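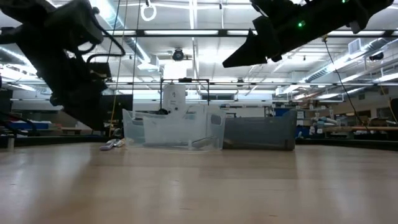
Volleyball league rules: does a block count as one of the three touches?

I set for Plostell in the indoor league at the Horer gym. On Tuesday-league nights the refs count one way and at tournaments they count another. Last month our middle got a piece of a hit, the ball came back to our side, and she played it again herself. Whistle, double contact. Then later in the same match against Tukport they let the other team have three more hits after a block. Which is right? We play sixes on a full court, coed, men's height net.

3 answers

Answer 1
Indoors the block is not one of your three. You get three hits after it, and the blocker is allowed to take the first one. So the whistle on your middle was wrong and the second call was right. It has to be a real block, though, meaning a front row player close to the net reaching higher than the top of it. If she was back off the net with her hands at her face, that's a first hit, and playing it again is a double.

Answer 2
In beach the touch counts, so you only have two left. I think a lot of refs do both and get mixed up. We lost a set at Carré on the same thing. Coed leagues sometimes have house rules too, check the sheet.

Answer 3
First answer is correct for indoor. One addition: even in beach, where the block uses up a hit, the blocker can still make the next contact. Your captain can ask the first ref to explain the call, but do it right then, before the next serve. After the match ours won't discuss it.

Comment from asker: Thanks. She was right at the net with her arms over it. I'll have our captain ask next time. The league sheet doesn't mention blocks at all.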